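Threads > Gardening & Outdoors > Jaqueline Tlapale

Search posts Search people Clear

6/26/24

ok tomato people. end of season report, since three of you asked and I keep saying "later". Canberra, back bed, north-facing, clay that could stop a bus. Late, I know, it's the middle of winter

Serrano first (the bed, not the chilli. we named the beds, don't start). 8 plants, all from seed, all in by the long weekend. Possums got into them twice. Netting went up after the second time which is how it always goes in this house

Varieties. Tamura was the star. Small, thick skin, didnt split even after that filthy wet week. Gestier was all leaf. Gorgeous leaf! Four fruit on the best plant and one of those had a grub in it

Irkow I can't judge fairly. Planted it in the shady end next to the water tank and it sulked. Trying it again in a big pot against the brick wall next time

Heriberto Xolalpa asked about feeding. Nothing fancy mate. Chook poo pellets at planting, seaweed stuff every fortnight when I remembered, then nothing at all in January cos we were down the coast

Watering: deep, mornings, twice a week. Every day once it got properly hot. I know the purists say no. The purists can come and stand in my yard in a northerly

Stakes. Bought the cheap bamboo again. Snapped again. 31 dollars of bamboo now in the kindling box. Getting the steel ones, I mean it this time

Mulch question from yesterday: sugar cane. Pea straw is nicer but it was 90 bucks for what I needed and half of it comes up as peas

Worst bit of the year was the russet mite. Bronze stems, leaves going crispy from the bottom up, I thought it was just thirst for a good 2 weeks. By the time I got the loupe out it was through half of Serrano. Wettable sulphur early on. Not when it's stinking hot or you'll burn the lot

Picked green at the end and ripened inside in a paper bag with a banana. Worked for most. The rest became green chutney, recipe's further down my page somewhere, the one with too much mustard seed

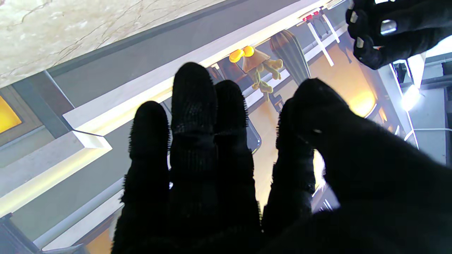
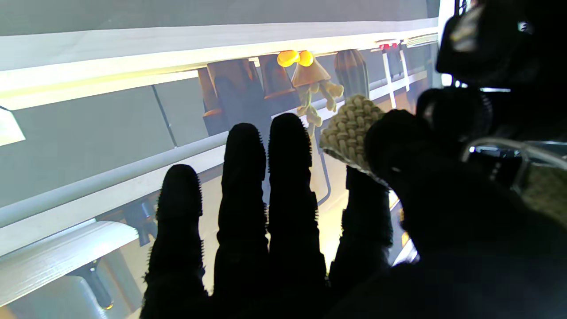 Chutney note while I think of it. Halve the sugar in that recipe. I've been meaning to fix it since forever and my sister in law has now complained in writing

Seed saving: did the jar ferment thing with Tamura, three days on the laundry windowsill, stank the place out. Rinsed, dried on a plate. DON'T dry them on paper towel, you'll be picking fluff off till Easter

Got more than I need. Happy to post some if you're local-ish, not WA or Tassie, quarantine rules, sorry. DM me, don't reply here, I lose track

Plan for the bed now is broad beans over winter. They're in, they're up, the cockies haven't noticed yet. Dig them in when they flower and then let it sit a bit

and somebody remind me to test the pH before spring. I've had the kit in the drawer since last June and have not so much as opened the box

right, school pick up. will do the capsicums tonight if I'm still upright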